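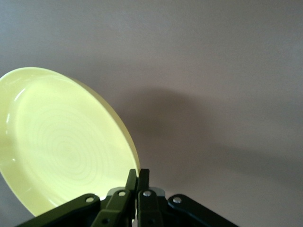
If you've been wondering what I do all day besides hog the good chair, I've been fighting with plates. Montserrat asked me to write up where the grasp planner stands for the November newsletter, so here goes!

The short version is that Zura (our planning stack, for the new folks) now treats a plate as a rim first and a disk second. The old planner fit a circle to whatever the wrist camera could see, found the center, and worked outward from there. That was fine with the whole plate in view. But once the fingers close on the edge, the camera is so close that it gets a bit more than half the circle, and the center estimate starts to wander. Then the controller politely follows it. You can guess how that goes with glazed ceramic.

The glaze has its own opinions, too. A shiny yellow plate picks up a long white streak on the inside wall, and our edge detector used to love that streak. It would announce a second rim, very confidently, a good way inside the real one. Hidayah pulled 348 wrist camera stills where this happened and we tuned on those for a while, which helped a little. What helped a lot was her other idea — ask whether the "edge" has any thickness to it. A real rim seen nearly side-on shows up as a narrow band with two borders. A glare streak mostly has mushy ends and moves when the wrist moves. Shadows on the table get thrown out by the same check, as long as they're soft. Hard shadows are still on my list.

Uriel rewrote the tilt part. We used to plan the pinch and the tilt as two separate motions with a stop in between, and I never liked the stop. Now the planner samples 1000 candidate pinch poses along the visible rim, drops any where the fingertips wouldn't lie flat on either side of it, and scores the rest by how far the plate can tip before the linkage gets too close to the table. It keeps the best 10 and only then runs the full collision check, so the whole thing is quick enough that I've stopped going for coffee while it thinks. (I miss the coffee.)

Things that still bug me: the faint rings some plates have in the base. They're great for guessing tilt when they show up, and I got greedy and leaned on them, and then of course plain plates got worse. Saimi talked me into making them an optional hint. That's in the branch now, ticket 416 if you want to read us arguing.

If you want to try it, pull the latest Zura and turn on rim_first in the planner settings. It's off by default until Anayeli's group at Celtorberg has had a go with their own dishes. Bowls will load but please don't send me bowl bugs yet — I know! Plate bugs are very welcome, and if you can attach the wrist camera log along with the plan file, I'll be your friend for life.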